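Hutchins 113 Rolling Storage Bin: Review After a Winter and a Summer

September 2020

I bought the Hutchins 113 in January from the farm supply store in Grelville. It was on sale, and the old galvanized tub I kept bird seed and chicken feed in had rusted through along the seam. The 113 is the middle size. It comes flat in one carton with the lid, two axles, four wheels and a bag of bolts.

Assembly took me most of an evening. The wheel brackets go on first, which the instructions leave until page 5. If you follow the printed order you will have to take the bottom panel off again. The hex key in the bag is soft, so use your own.

The lid seals well. We had mice in the shed all winter and none got into the feed. It holds three large sacks with room for the scoop. Rain has not come in, though I keep it under the overhang and have not left it out in a real storm.

The wheels are the weak part. They roll fine on concrete and badly on gravel, and one started to squeak in the spring. Trenine sells a larger wheel that fits the same axle. I put two on the front and it steers better now.

Cleaning is easy enough if you can reach the bottom. I am not tall, so I tip it and use a hose. Feed dust sticks in the corners and needs a brush.

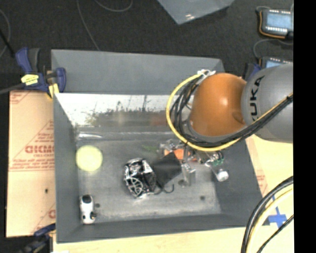

Paloma Lyons wrote in to say that hers has been outdoors in Burkasthorpe for two years and the lid hinge went before the wheels did. She replaced the pin with a plain steel one from the hardware store and has had no trouble with it. She also thinks the small size is the better buy for anyone with only a few hens, as feed goes stale before you get to the bottom of the 113.

I would buy it again at the sale price. At full price I would look at the Trenine bins first.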